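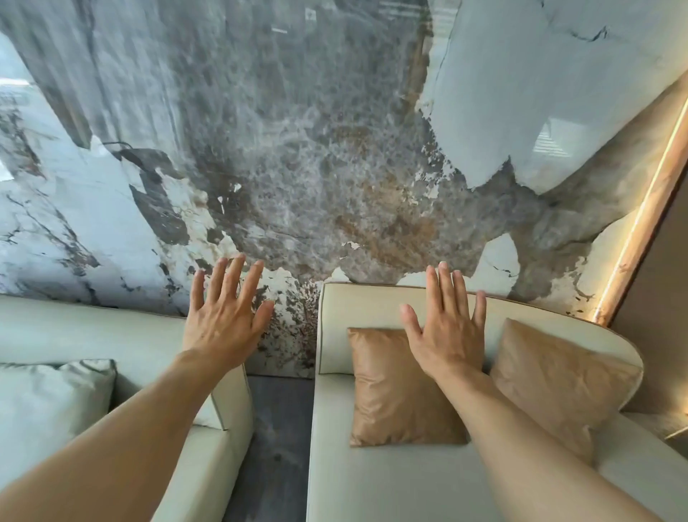

Stone-look wall panel behind the two sofas, resident lounge

Care of a polished marble-pattern wall panel behind seating

Asked in: Walls and Surfaces
Building: Rultton House, ground floor lounge

Our building has a large polished wall panel in the resident lounge, with a charcoal and gray center, patches of white and some rust-brown veining. It rises from behind two sofas. The management office has asked the furnishings group to prepare written cleaning instructions, and we are unable to establish whether the panel is natural stone or a manufactured sheet. The handover folder from the fitters, Pollara Interiors, lists it only as "feature panel, gloss."

The surface is highly reflective and shows what looks like window blinds quite clearly, so any smear is noticeable in the evening when the lamps are on. Residents touch it often. We would be grateful for guidance on the following points.

First, is there a reliable way to determine the material without damaging it? Second, which cleaning product is acceptable in either case? Third, should the sofas be moved away from the panel? One backrest is high and squared, with piping along the edges, and we are concerned about rubbing at that height. There is also a cluster of reddish-brown and dark speckles low on the panel, near the gap between the sofas. We would like to know whether this should be treated as a stain.

Answer 1
Marked as accepted by the person asking

The material can usually be narrowed down by three simple checks. Place an open palm flat on the panel for a short time and compare it with a painted wall nearby. Natural stone tends to feel noticeably colder. Next, look at an exposed edge, if there is one. In solid stone the veining continues through the thickness, while a printed sheet shows a plain core. Finally, look for a repeat in the pattern. Printed panels are sometimes made from one image used more than once, although a single large panel may show no repeat at all. Please do not use the vinegar test that is often suggested. If the panel is marble, vinegar will leave a dull mark in the polish.

Until the material is confirmed, treat the panel as marble. Dust it with a dry microfiber cloth, then wipe with a second cloth dampened with water and a small amount of pH-neutral soap. Wipe again with clean water and dry at once. Work from the top down in strips no wider than your reach. Most smears on a gloss surface are soap that was not rinsed off - the usual cure is less soap.

With regard to the sofas, leave a gap of 3 inches between the backrests and the panel. Felt pads on the rear legs will help keep them from drifting back.

The speckles may be part of the pattern, particularly as the panel has similar colors elsewhere. Wipe a small area with a damp white cloth. If no color transfers and the outline does not change, leave it alone. Do not apply a poultice or a rust remover.

Answer 2

We have a similar wall at Gidon Court and use glass cleaner. It has been fine for 9 years. Ours is definitely not real stone, however, so please check first.

Comment on Answer 2: Many glass cleaners contain ammonia or acid and should not be used on marble. Please confirm the material before following this answer.

Answer 3

It would be advisable to write to the supplier before issuing instructions. Pollara used Kaewkla panels on several lobby projects, and the batch label is normally kept with the invoice and not in the handover folder. The office should be able to request a copy. I would also move both sofas out on cleaning day, as the lower part of the panel is difficult to dry properly over a high backrest. Two people can do this in 5 minutes.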